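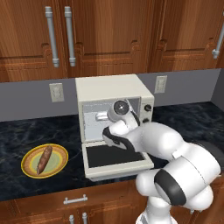

Toaster oven with the door lowered, on a dark marble countertop.

Small Kitchens, Clisska
Progress report to the Skustimix Fund, second half of the grant year

Dear friends at Skustimix,

Thank you for your patience in waiting for this one. We had hoped to send it in January, but the winter sessions ran on longer than planned (people kept asking for one more week, and we kept saying yes) and it seemed a pity to write to you before we could tell you how they ended.

As you will remember from our first report, the idea behind Small Kitchens is a simple one. A lot of households in Clisska cook without a full stove, or with a stove they are afraid to turn on because of the bill. Some rent a single room with a shared sink. Some are older people who used to cook for six and now cook for one, and who have quietly drifted into tea and toast. You gave us money to teach good, cheap, everyday cooking using the small appliances people already own, and to put together a recipe booklet that would go on being useful after the classes were over.

Since the last report we have held 15 evening sessions at the Modise center, and over 235 households have now received the booklet, either at a class or through the food pantry next door. We had promised you fewer booklets than that and more sessions, and I want to be plain about the trade. Two evenings had to be called off for snow, and another we gave up on ourselves when the center's water was shut down for pipe work. We put the money saved on ingredients into a second printing of the booklet, with your kind agreement by email, and I think that was the right choice.

The sessions have settled into a shape we like. People arrive at 6 p.m., when the little ones are still lively and everybody is hungry, so there is always a pot of soup waiting. Then comes the shopping talk, which we had expected to be the dull part and which has become the part people stay late for. We bring in receipts and go through them together. What does a bag of dried beans come to per plate? Is the big sack of onions worth it if a third of them sprout? There is a great deal of know-how in the room, and by the middle of the winter our own cooks were mostly standing back and taking notes.

After that we cook. The baked dishes have been the happy surprise of the year. Most people who own a toaster oven had only ever used it for bread or frozen pizza, and it was lovely to see them go home planning a tray of chicken thighs, or stuffed peppers, or a small pan of cornbread. The baked oatmeal with apples has been asked for so often that we moved it to the first page of the second printing.

Microwave cooking took more persuading. A good many of our older guests feel that food from a microwave isn't proper food, and I confess I came in with some of that feeling myself. What won people over was vegetables – carrots steamed in a covered bowl with a spoonful of water and a bit of butter – and after that the rice, and after that a steamed chocolate pudding that caused something of a commotion. We have learned to start with the carrots and to keep quiet about the pudding until the end. 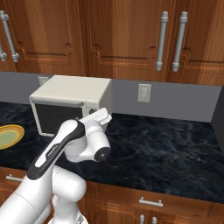
Countertop microwave against a gray backsplash, wooden cabinets above and below.

The booklet is called Kumum, which is the name the first group gave it and which stuck. It has gone through a good deal of rewriting. The first version had handsome long introductions to each dish, and the classes told us, very politely, that they skipped them. In the second printing every recipe fits on one page, in large type, with the cost per plate at the top and a note on what to do with the leftovers. We also took out any dish calling for more than one pan, apart from the lentil stew, which was defended so warmly that we let it stay.

We also made one change you did not ask for. Several people told us they did not trust the outlets in their homes and were running everything from a single extension cord. We are cooks and not electricians, so we have been careful not to give advice beyond our knowledge. The booklet now has a page at the back on plugging in one heating appliance at a time, keeping cords away from the sink, and whom to call at the county office if a landlord will not come and look at a bad outlet or a switch that buzzes.
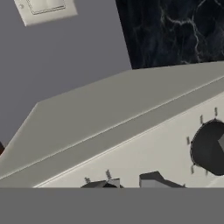 A few families have already used that page, and two of them stopped by the center to say that repairs had been done. It cost us almost nothing to add, and we would like to make it a little longer next time, perhaps with the help of the county's housing desk, who have been generous with their answers so far.

Now to the things that have not gone so well. Our daytime group for parents of babies never really took hold. We tried it at 10 in the morning and again after lunch, and on most days there were more staff than guests. The parents we spoke to afterward said the bus was the trouble, with the stroller and the bags and the change downtown. We have stopped the group for now and would rather try it again in a building on the east side than keep holding it at Modise.

We are also behind on the follow-up calls. We said we would telephone every household 3 months after their first class to ask what they were still cooking, and we have reached only the early groups. The answers we do have are cheerful but uneven. The soups and the oatmeal are being made regularly. The bean dishes less so, mostly on account of the soaking, and we are testing a version with canned beans that keeps the price per plate close to the original.

On the budget, ingredients came in under and printing came in over, for the reasons given above, and the attached sheet shows both. Room rental is unchanged. We have a small amount left, and with your permission we would like to spend it on measuring cups and covered bowls to send home with new families, who often have the appliance but nothing suitable to put in it.

For the spring we are planning a shorter run of classes with more time at the stove end of the evening, the remaining follow-up calls, and a first visit to the east side to look at rooms. You would be very welcome at any of the sessions. Do come hungry, and let us know beforehand if anyone in your party doesn't eat onions, as they are in nearly everything.

With warm thanks,
The Small Kitchens team, Clisska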